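Workshop Tips: Collecting Good Folding Examples at a Home Bench

I have been teaching a pair of arms to handle clothes on the bench for most of a year now, and I get enough mail on the subject that it seemed kinder to put all of my habits on one page. Most of what follows has very little to do with the computer side of things. The training software will do its part if you feed it well, and the feeding is where a home workshop goes wrong, in small ways that you don't notice until the arms start copying your bad habits back at you.

Start with the table. I like a plain white top for dark clothes, and I wipe it down before every session with a damp cloth and a drop of dish soap, then dry it with an old towel. Skip the spray polish. A slick top lets the cloth skate around under the fingers, and you'll spend your evening chasing a sleeve.

Check the fingers next, before you have anything between them. Open them all the way, close them all the way, and do it again slowly. A pad that has worked a little loose will still grab a towel just fine, and then it will miss a thin hem over and over, and you will blame yourself for it (I did, for most of November). Put a screwdriver on the pad screws at the start of the session and you can stop thinking about them.
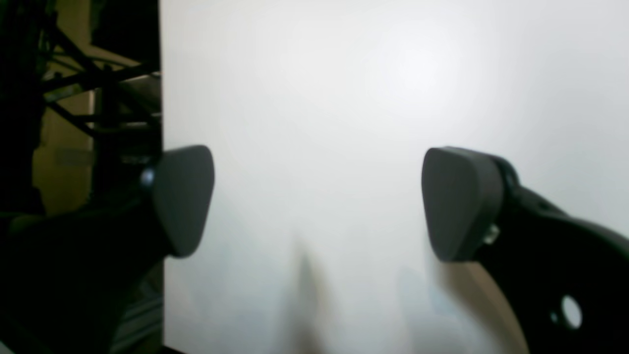 Wipe the wrist camera lenses while you're at it, using the same kind of cloth you would use on eyeglasses. Then look at all the camera views on the screen, every one of them, before you save anything. My neighbors on Mateos Street must wonder why I sit there staring at a wall and a table edge for five minutes, but I once lost a whole evening's work to a thumbprint.

Now for the clothes themselves. Black is hard! Folds in black cloth hardly show up, and it's tempting to put it off and do the nice bright dish towels first. I'd say do a few black pieces early in every session, while you are still fresh and patient. Bring a lamp in from the side instead of straight overhead, so a crease has a bit of shadow to it. And keep your own movements slow when you're pinching a single layer. If you rush, you pick up two layers, and the example teaches exactly that.
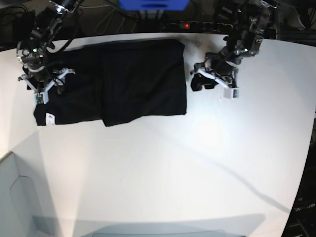 My rule is 16 tries per garment and then a change, even if things are going beautifully. Long runs on one shirt make for a system that knows that shirt and nothing else. I keep a laundry bag of thrift store finds by the bench for this: stiff ones, stretchy ones, things that have been washed to death. Toss each piece down differently every time, too. We all have a way of laying out a shirt without thinking, and the arms will pick it up from you.

Save your fumbles, but mark them. When a corner slips and you go back for it and get it, that is a useful example, and I keep it under its own label. When you simply gave up, write "stopped" in the log and move along. I use a paper notebook from Clerkholm with numbered lines, one line per try, and copy it over at the end of the night. My count stands at 3,038 tries, and I would guess the first 300 are hardly worth the disk they sit on, mostly on account of notes like "pretty good" and "weird one."

Rest the arms between pieces in the same closed position each time, clear of the cloth. It gives every recording a clean beginning, and trimming them later goes so much faster.
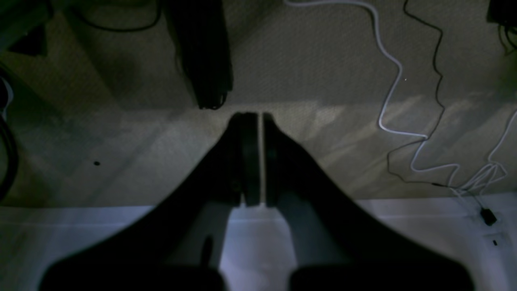 Kumar wrote in to say that starting from one fixed position had caused trouble at the other end of things: after 2,000 tries that all began alike, the arms did fine until they were bumped, and then they had no notion of how to get going again. The suggestion was to begin one try in every handful from somewhere awkward, on purpose, and let the recording show the way back.

I've taken that advice and I'm glad of it. My own version is to nudge the arms off to one side before every fifth try, and to write a small "n" in the margin so I can find those later. They are uglier recordings and they take longer, but keep them in.

Watch out for bunching, too. A heavy piece like a sweatshirt can ride up over the fingers when you come in low, and then the wrist camera has very little to look at but cloth. Back out gently, let the fabric settle, and come in again from a bit higher. Don't yank. Yanking is hard on the joints, and you'll be teaching that as well. 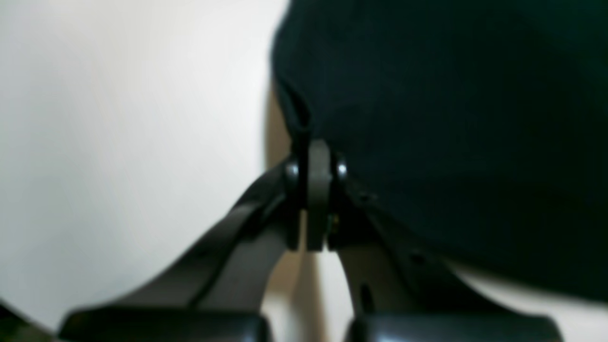 As for storage, I copy each evening's recordings to a second drive before I turn off the lamp. The folders are named by garment and then by try, so "sweatshirt-gray" and so on, with the log page scanned in alongside. I had a fancier scheme once, from the Seltier planner I was using back then, and I could never find anything in it.

And stop when you're tired. My last half hour used to be full of sloppy grabs and skipped notes, so now I quit at nine in the evening, fold whatever is left by hand, and put the kettle on.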